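Evening, the two white tables

March. A teal plate and one small packet, and already the afternoon is gone.

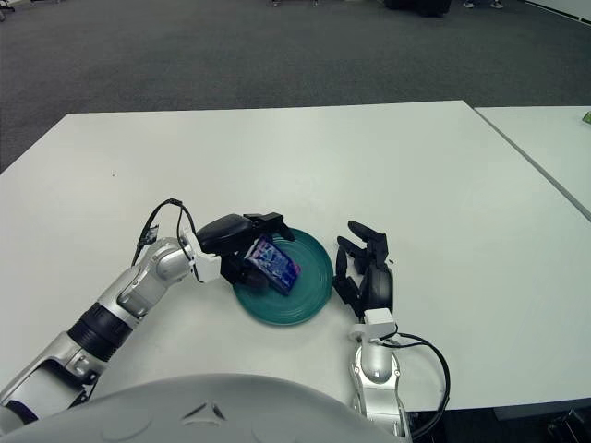

The green plate and the packet in blue, purple and white.

I promised myself to write in English every evening this month, also when the day was small. Today was small. I want to write about the plate.

It is round, between green and blue. In the shop they called the color teal, and I had to look up how to say it. It has rings in the surface, one inside the other, like when you drop a stone in water. I bought it in the secondhand store on Prasden Street in my first winter, together with a pot that I later gave away. The plate stayed. My grandmother had one with rings too, but hers was brown and heavy, and we were allowed to eat from it only on holidays. Maybe I bought mine for that reason. I did not think so at the time.

It was on the big table, on the side that is more to the left, and the other white table was pushed against it. I still do not like the line between the two tables. It is thin and dark, and everything small wants to go there: crumbs, pencil points, once a button from my gray coat. In the evening I cleaned it with the flat side of a knife and a wet cloth. It took me 17 minutes. I know because I had rice on the stove at the same time, and the rice was ready before I was.

The room has the dark gray carpet, and I have changed my opinion about it. In the beginning I found it sad. Now I think it makes the white tables look cleaner than they are. It does not show dust so much, but it shows every grain of sugar, so I had to use the vacuum cleaner after supper. I did it at 7, before the neighbors put their little boy to bed.

The packet I will not open yet. It is so pretty, with the blue and the purple and the edge which is almost pink, or maybe red. I have this bad habit since I was a child, that I keep a nice wrapping longer than I should, and then the thing inside is old. I still have a tin of tea from Cumitz that I carried in my suitcase when I moved. The tea has no smell anymore. I could throw it away, and every spring I write in this diary that I will do it.

In the afternoon I made the list for the Saturday lunch. No, I must not write it like this, I have not decided the day. I made the list for the lunch. I want to put the small things on plates, so each person can take what they like, and not one big dish in the middle. At home we always had the big dish. Here people seem more comfortable with small things. For the bread I need 700 grams of flour if I follow the recipe, but my oven is weak on one side and the last time the bread was pale like paper there. I will turn it at half the time. I will also buy butter, and the pickles in the tall jar, and napkins that are not white.

The question is how to set the tables. If I leave them together, there is much space, but the people at the corner must reach far. If I separate them, the line is gone and I can be happy, but then it becomes two lunches. I think I will leave them together and put a cloth over the seam. The yellow cloth is too short. The striped one is maybe long enough, I must measure it tomorrow and iron it also.

I read a little in the cookbook before writing this. There was a sentence that said to "plate" the food, and I was very pleased that a plate can be a verb. In my language it can not. I plate, you plate, she plates. I said it aloud while I was drying the spoons.

My feet are tired. I walked to the Firnavon market and back for onions, and the counter in my phone says 1,747 steps from the bridge to the door, which I do not believe. It must be more, with the hill. The onions were good, hard and with dry skin. I bought too many, as always when they are cheap. Half of them I put in the paper bag under the sink and the others in the bowl.

Now it is almost ten and it rains against the window. I washed the teal plate by hand, with the soft brush, because the soap stays between the rings if I am lazy. Tomorrow: measure the striped cloth, buy butter, ask downstairs if I can borrow two chairs. And the tea from Cumitz.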